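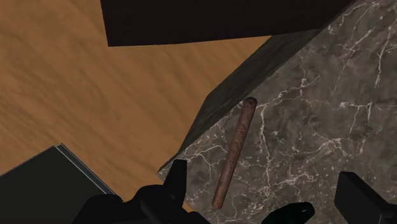 Fig. 1. Long, streaky grain on a smooth wood surface (computer rendering).

Wood as a Material, Handout 4: Moisture and Movement
Course notes, A. Vieira

Last week covered how a log is cut. Today is about what happens to a board after it leaves the mill.

Water in wood

Water sits in wood in two places. Free water fills the hollow centers of the cells. Bound water is held in the cell walls. When green lumber dries, the free water goes first, and the board gets lighter but stays the same size. Once the free water is gone, the wood is at the fiber saturation point. From there on the cell walls give up water and the board shrinks.

Moisture content is figured against the dry weight:

MC = (wet weight – oven-dry weight) / oven-dry weight x 100

A sample that weighs 129 grams wet and 100 grams oven-dry has a moisture content of 29 percent. Green wood can go well over 100 percent. Students often mark this as an error on the homework. It is not one.

Direction of movement

Wood hardly moves along its length. Across the grain it moves a good deal, and more around the growth rings (tangential) than straight out from the center (radial). As a rule of thumb, take tangential movement as twice the radial. A flatsawn board will therefore change width more than a quartersawn board of the same species, and it is more likely to cup.

The Varnurau table

Florin Dobre brought in the drawings for a table he built for the reading room in Varnurau. The top was glued up from flatsawn boards and screwed tight to the frame at both edges. The room was damp in the fall and heated hard all winter. By April the top had split along a glue line – the screws held, so the wood gave. He rebuilt it with slotted holes, and the second top has stayed in one piece.

Things to check on any solid top:
Are the fasteners free to slide across the grain?
Is the finish the same on both faces? A bare underside takes on and loses water faster.
Did the boards sit in the shop before glue-up? Allow around 20 days for kiln-dried stock.

Breadboard ends are left for Handout 5.

Homework

Weigh your sample block at the start and end of each lab and write down both numbers. Uta has the key to the oven. Blocks go back on the Julberg rack, not on the windowsill.

Read Ursu, chapter 3, up to the section on kiln schedules.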